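The Last Stop Before the Ship

Most of what moves through the Elley inland depot is on the ground for less than two days. Containers come in by rail from the port at Menon, get opened or passed on, and leave by truck. The boxes that stay longer are the ones that cost money, and over the past few years the shippers who use Elley have started paying closer attention to them.

The charge they worry about is called detention. A shipping line owns the container and lends it to the customer for a set number of free days. After that, the line bills by the day until the empty box is returned. Demurrage is the related charge for a full container that sits too long at the terminal. People mix the two up, and the invoices do not always help.

Ulberg, a furniture importer with a warehouse north of the depot, brings in more than 40 containers in a busy month. Last October it had 11 of them go past their free time in a single week. The goods had arrived on schedule. The trouble was with the empties. The line had closed its usual return yard and was sending drivers to a second one 60 miles away, which took empties by appointment only, and the appointments were gone by midmorning.

Ulberg disputed the charges and got part of the money back. It took most of the winter. The company had kept screenshots of the booking page showing no open slots, and those carried more weight than anything in the contract.
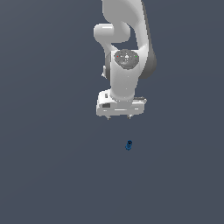
A white robotic arm and a small blue cylinder in a computer rendering.

Oment, the trucking firm that does much of the hauling at Elley, now asks customers for the return location before it accepts a job. If the line has not named one, the quote goes out with a storage rate included. Dispatchers there say some customers objected at first. A container left on a chassis in Oment's yard ties up the chassis as well, and chassis rental is billed separately.

Free time can be negotiated, though small shippers often assume it can't. A line that offers five days on its standard terms may agree to seven or eight for a customer with steady volume. Forwarders can sometimes get the same terms by pooling several accounts. The extra days should be written into the booking itself. An email from a sales office is easy to lose and hard to enforce once the bill has been issued by a billing center in another country.

The other fix is at the warehouse door. Ulberg used to unload containers in the order they arrived. It now unloads them by the date the free time runs out, which means a box of table legs may go ahead of a box of sofas the sales floor is waiting for. The warehouse put in a second shift on Thursdays to keep up.

Elley has plans of its own. The depot wants to pave a lot on its east side and take in empties for several lines, with room for 2000 containers. Two lines have agreed to use it. The rest are waiting to see what the depot will charge per lift, and the rate sheet is due out before the paving starts.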